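An Afternoon in the Suture Room at Terbridge

Posted 9 Dec 2024

I have been meaning to write this up ever since I got home, and my notes are in such a state that I had better do it now while I can still read them. Our group had been on the list for the Terbridge open day since August, and I'll admit I was mostly looking forward to the lunch. I came away talking about stitches, and my poor husband has heard all of it twice.

Getting there and getting in

Terbridge Surgical Training Center sits behind the Kellier building, and if you come by bus you want the 362, which stops right at the gate (I got off one stop early and had a nice walk I hadn't planned on). You sign in at the front desk, they give you a badge, and you go up to Room 1021, which is a long way down a very shiny corridor. There were 10 of us in my group, and our guide was Noreen Mohmand, who has taught suturing there for years and has the kind of voice that makes you sit up straight and feel welcome at the same time.

The thread table

We started with thread, and I could have stayed there all afternoon! I sew, so I thought I knew a little, but surgical thread comes in so many sizes and finishes that I soon stopped pretending. Some kinds are absorbed by the body over time and some have to be taken out. Some are braided and hold a knot beautifully, and others are a single smooth strand that wants to spring right back open on you. The needles are curved, and the thread comes already attached, so there is no eye to squint at. I thought of every evening I have spent licking the end of a piece of cotton.

Noreen let us try a row of simple stitches on practice pads from a company called Fiadzo. Mine puckered. She said I was pulling too tight, the way people do when they are used to hemming pants, and that the edges of a wound should only just meet.

Watching a closure up close

After that she dimmed the lights and talked us through it. She did warn us there would be blood, and one gentleman chose to wait out by the coffee, which was perfectly fine with everybody. What struck me was how pale the tissue was beside all that red along the incision, and how near the thread and the metal jaws stay to the work while a loop is being made. 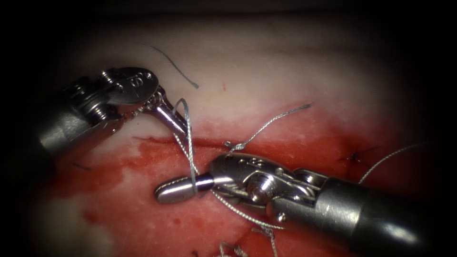 Tying the knot

Then it was our turn again, this time with a length of soft cord tied around a chair back, which is how the students begin. You make a loop, bring the end through, lay it flat, and then do the next one the opposite way so that it sits square. I got a granny knot three times running. The young woman beside me, who crochets, had it in a minute and very kindly showed me where my left hand was going wrong.

Lunch, and a few practical things

Lunch was soup and rolls in the Drillow Café downstairs, and the lentil is worth asking for. The tour is free but you do need to book, and there are 96 places for the whole day. Wear comfortable shoes, and bring your reading glasses if you use them, as the needles are very fine. I have a piece of the practice cord in my coat pocket and I am still working on that second loop.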